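Votcombe Law Opens a Second Office, and I Couldn't Be Happier

5/11/18

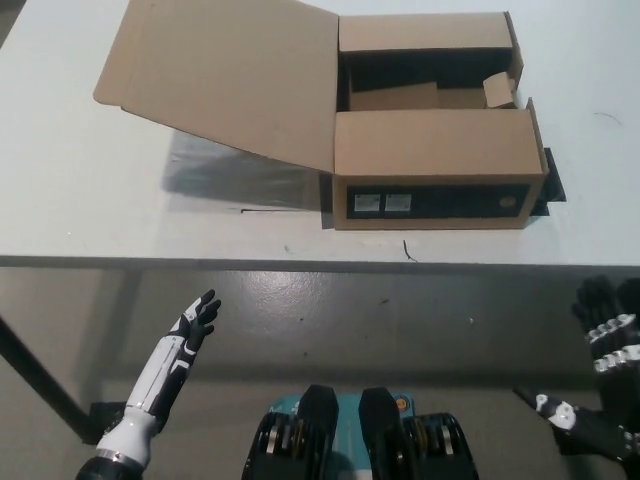

I've been putting off writing this because I'm much better at writing letters to opposing counsel than I am at writing announcements. But the lease is signed, the phones work (mostly!), and it's time to say it out loud: Votcombe Law now has a second office, in Pulham, two blocks from the county courthouse.

For those who don't know me, I'm Hatice Işık, and I started this firm to help subcontractors and suppliers get paid. Mechanic's liens, payment bond claims, contract disputes, the occasional partnership that has gone sour. If you've ever hung drywall in a building and then waited a year for a check, you're the kind of person we talk to all day long.

The Pulham office will be run by Abílio Veloso, who joined us in March after a long stretch at Janon, where he handled construction cases from the other side of the table, for general contractors and developers. I've been up against him more than once and didn't enjoy it one bit, so I'm very glad to have him over here. Ye-rin Moon is moving up from our main office to work with him, and she'll be the first voice most callers hear.

I asked Abílio to give me something for this release and he sent back one sentence: "Most of the people who call us should have called sooner, so please call sooner." Fair enough. Lien deadlines are short, they depend on the kind of job and your place in the chain, and I've had to tell too many good people that theirs had already gone by.

That's why we're also starting a free deadline review. Bring in your contract, your invoices and any notices you've sent or received, and one of us will sit down with you for 60 minutes and go through the dates. You don't have to hire us afterward. We'll hold these at the Pulham office for the first 3 months and see how it goes.

My thanks to Eduardo Henriques, who found us the space and talked the landlord into new carpet, and to our neighbors at Tsakiris Title, who have let us use their copier more than they probably meant to.

The new office is at 118 Courthouse Street, Suite 2, in Pulham. There's parking in back, and the side door is the easier one. To set up a deadline review, call our main number and ask for Ye-rin, or stop in and say hello. Reporters with questions can ask for me directly, and I'll call you back the same day unless I'm in trial.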